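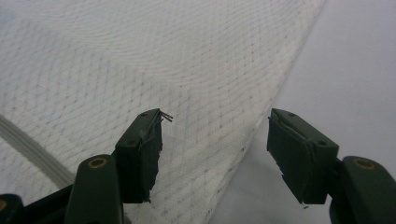 The Aseslow Traverse is a long-distance walking route in hill country, running between the village of Bainbridge and the lake at Wetico. Usually walked in 5 days, north to south. Highest point is Zivon Pass, after which it's mostly downhill on old mule track. Sleeping is in huts, bunks only, no heating above the tree line. Bedding is basic, a mattress and one blanket, so most walkers carry a sleeping bag. Hut fees paid on arrival, cash.

Route

Day one leaves Bainbridge by the church and follows the river through pasture. Easy. Second day climbs through pine forest to the Aseslow hut, the largest on the route. Third day is the hard one: over Zivon Pass, loose rock on the far side, a fixed chain for the last 200 feet. Fourth day crosses the moor, very wet in spring, path marked with cairns but these are easy to lose in fog. Last day drops to Wetico, where there is a bus.

A low variant skips the pass and goes round by the quarry road. Adds nearly 400 feet of extra climbing on the final day, but avoids the chain.

History

The track over the pass was used for moving salt and wool long before anyone walked it for fun. Waymarked in stages, starting at the Bainbridge end. The southern section was rerouted after a landslide took out the old bridge, and some older maps still show the orignal line.

Season and access

Normally open from June until first snow. Dogs allowed on the whole route exept the moor, which is grazed. Water at all huts, none between the pass and the moor. Camping is permitted near the huts only. The Aseslow hut logged 472 overnight stays in its last full season.

Huts closed until further notice as of 3/26/20. Lower trail at Bainbridge still open for day walks.

See also

Wetico Lake
Zivon Pass
Quarry road variant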